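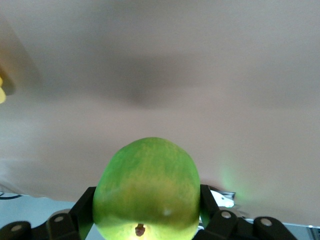 Green apple, blossom end toward the camera.

Fistlow Preserves
Data card and README, release 5

Summary

Fistlow Preserves is a table of 1,574 home recipes for jam, jelly, chutney, relish, fruit butter and vinegar pickle. The recipes were typed from handwritten and typewritten cards collected in Brornville and the farms north of it. Each recipe has a title, a list of ingredient lines, the method as running text, and a set of fields that we added by hand or by script: main fruit or vegetable, sugar weight, acid source, set method and yield.

The release was frozen on 22 Jan 2018. Corrections received after the freeze go into the next release and are listed in errata.txt until then.

Maintainers: Ju-won Hong (data, scripts), Munther Saab (recipes, units)
Transcription: Jae-in Nam, Dae-han Do
Scanning: Kyung-tae Myung

Files

recipes.csv
One row per recipe. UTF-8, comma separated, quotes doubled inside quoted fields.

lines.csv
One row per ingredient line, joined to recipes.csv on recipe_id. The order of lines on the card is kept in line_no.

units.csv
Conversion table used to fill the gram columns. See Units below before changing anything in it.

split.csv
Two columns, recipe_id and part. The value of part is either work or hold. 1,000 recipes are marked work and the remainder hold. Cards in the same handwriting were kept on the same side of the split where we could tell.

errata.txt
Known mistakes, by recipe_id.

Scans are not part of the download. Many cards carry family names and addresses on the back, and we did not have permission to publish those.

Fields in recipes.csv

recipe_id: string, begins with FP. IDs are never reused. A gap in the sequence means a record was withdrawn.

title: as written on the card, with spelling kept. "Appel Jelly" stays that way.

title_norm: title in modern spelling, singular, lower case.

type: jam, jelly, butter, chutney, relish, pickle, curd or other. Marmalade is filed under jam. Apple sauce is filed under other unless it was cooked down to a spread, in which case it is a butter.

main: the main fruit or vegetable by weight. Where two are equal, the one named first in the title.

variety: free text, empty for most rows. Filled only when the card names a variety or gives a usable hint such as "tart green ones" or "windfalls."

sugar_g: total added sugar in grams, including honey and syrup converted to their sugar weight.

acid: vinegar, lemon, verjuice, sour fruit or none. "Sour fruit" is used when an unripe or tart fruit was added for its acid and the card says so.

set: pectin_added, fruit_pectin, reduction or none. Many of the older jelly recipes rely on underripe apples or on a bag of cores and peels boiled with the juice. Those are coded fruit_pectin.

yield_text: as written ("fills the blue crock").

yield_ml: number or empty. We left it empty whenever the container could not be sized.

method: full text of the method. Line breaks on the card are replaced by a single space.

source_type: handwritten, typed or clipped. Clipped means cut from a newspaper or package and glued to a card. The wording of clipped recipes was removed for copyright reasons; only the ingredient lines and coded fields are given, and method is empty.

Fields in lines.csv

recipe_id, line_no, raw, qty, unit, item, item_norm, prep, grams

raw is the line as written. All other fields were split out by script and then checked by a person. prep holds words such as "peeled," "cored," "chopped fine." When a card says "apples, not peeled," prep is "unpeeled."

How the cards were gathered

Kyung-tae Myung scanned 2,000 cards over one winter, mostly from kitchen boxes lent by families and from the files of the Kwon cannery, which kept a drawer of recipes sent in by customers. A card was dropped if it repeated another card word for word, if it was not a preserve, or if too much of it was stained or torn to read the quantities. Near repeats were kept. There are a lot of them, especially for bread and butter pickles, and anyone counting recipes by type should group them first.

Two people typed each card without seeing the other's copy. Where the copies differed, Munther Saab looked at the scan and decided. Words that neither reader could make out are given as [?] in raw and method.

Units

Most cards use cups, pounds and pecks. A smaller number use teacups, saucers, "a lard pail" and similar. The rules are:

Cups are US cups unless the card gives a reason to think otherwise.

A teacup is treated as smaller than a cup. The factor is in units.csv and is a guess based on cups that families still had in the house.

Whole fruit is converted with an average weight per item. For apples, the small, medium and large weights were taken from fruit bought at the Brornville market in July and again in the fall. The July fruit was early, green and light. If you are working on late cooking apples, put in your own weights, or the sugar to fruit ratio will come out too high.

"Sugar to taste" gives an empty grams field and an empty sugar_g. Do not read empty as zero. Zero is written as 0.

Known problems

The variety field is thin. Cards tend to say "cooking apples" or name a neighbor's tree. We did not try to match these to modern names.

Jelly recipes often measure sugar against the strained juice ("a cup to a cup"), and the amount of juice has to be estimated from the fruit. These rows have the flag est in sugar_g_note. Treat them with care.

Vinegar strength is almost never given. The acid field says what was used and nothing more. It cannot be used to judge whether a pickle is safe.

Processing times are missing or too short by present standards on most cards, and many call for sealing with wax. The data is a record of what people wrote down. It should not be used to generate canning directions for home use without review by someone trained in food safety.

Cards from the Kwon drawer lean toward cucumbers and cabbage. Cards from family boxes lean toward apples, plums and quince. Any comparison between fruit and vegetable recipes is also a comparison between these sources. The source field is in recipes.csv under origin.

Loading

The files open in any spreadsheet program. Set the column type of recipe_id and yield_text to text on import. Some spreadsheets turn fractions such as 1/2 in the qty column into dates, so import qty as text too. The Sinau recipe tools read the folder directly; point the reader at the folder and not at a single file.

Checks run before release

Every recipe_id in lines.csv is present in recipes.csv.
Every unit in lines.csv is present in units.csv or is empty.
No recipe has more sugar by weight than the total of its lines.
No method field contains a phone number.

Changes since the last release

Quince paste moved from jam to butter.
Crab apple is now its own value in main. It was merged with apple before.
Verjuice added to the acid list.
Mistyped fractions in the chutney rows fixed by Dae-han Do.
Green tomato entries had been filed under both tomato and green tomato. All are now green tomato.

Terms of use

The typed text and coded fields may be used and passed on freely with credit to Fistlow Preserves and the release number. Please leave family names out of anything you publish, including those that appear in recipe titles. The column title_public has them removed.

Corrections

Send the recipe_id, the field, the current value and the value you think is right. Ju-won Hong checks each one against the scan before it is entered.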